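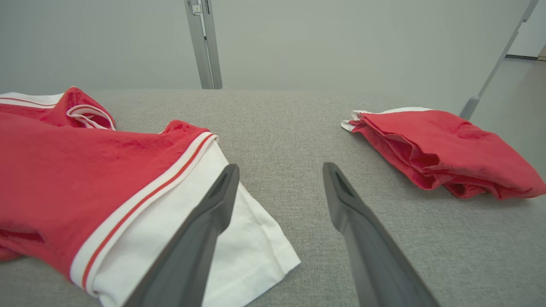 Call for participants: student laundry-folding project, autumn term

The Watkins Robotics Club is looking for students to join its garment handling project. The work is to get a robot arm to pick up clothes from a heap, spread them out and fold them. Places are open to all students of the college, in any year and any subject. You don't need to have built a robot before.

The project runs under the name Flisa and is now going into its second year. Last year's group set up the table, got the gripper working and wrote the first version of the software. They also recorded 600 folding attempts, mostly with tea towels and plain T-shirts. This year we are moving on to sports shirts and other items with sleeves, trim and more than one colour. These are harder. A striped band can look like the edge of the cloth to the software, and a white sleeve folded under a red body is often taken for a separate item.

What you would be doing

Most sessions are spent at the table. One person drives the arm with the hand controller while another keeps the log and resets the clothes between attempts. You will swap places often, as driving gets tiring. After each session the recordings are checked and labelled: where the gripper took hold, whether it had one layer of cloth or several, and how the fold came out. Bad attempts are kept and labelled like the rest.

There is also software work for those who want it. The part that chooses where to grip needs rewriting, and the labelling tool is slow on the college machines. If you would like to do mechanical work, we need new fingertips designed and printed. The present ones slide on thin polyester and sometimes pick up the table cover along with the shirt.

Who we are looking for

We have room for more than 2 new drivers and would like to fill the other roles at the same time. Useful things to have, though none of them is required:

Some Python, or willingness to learn it in the first few weeks
Experience with 3D printing or CAD
Patience with repeated work
Sewing or textiles knowledge — we have none in the group at present and would be very glad of it

You do need to be able to come regularly. The arm can't be used by one person alone, so if you miss a session your partner can't drive either.

Hours and place

Sessions are on Monday from 4.30 pm in the Stesix workshop, on the ground floor of the engineering building. They last 2 hours. There is a second slot later in the week, to be fixed once we know people's timetables. Expect to spend a further hour or so each week on labelling, which can be done from home.

New members have a safety briefing before using the arm. Tie back long hair, leave scarves and lanyards in the lockers and wear closed shoes. The workshop has step-free access from the car park side. Please tell us if you need any changes to the bench height or the controller.

What you get out of it

This is unpaid club work. Second-year students may count it towards the practical skills module, with their tutor's agreement. Travel and entry costs for the Cloretti Cup, the student contest we plan to enter in July, will be paid by the club. The folding class there gives each team a basket of unseen clothes and a fixed time. We would like to have at least 700 new recorded attempts before then.

How to apply

Write to the club through the student portal, under Societies, with the heading Flisa project. Half a page is enough. Tell us what you study, which part of the work interests you and which evenings you are free. If you have made something you would like to show us, add a link or a photo, but it won't count against you if you haven't.

Everyone who writes will be invited to a taster session at the workshop, where you can have a go at driving the arm before you decide. Applications stay open until the places are filled.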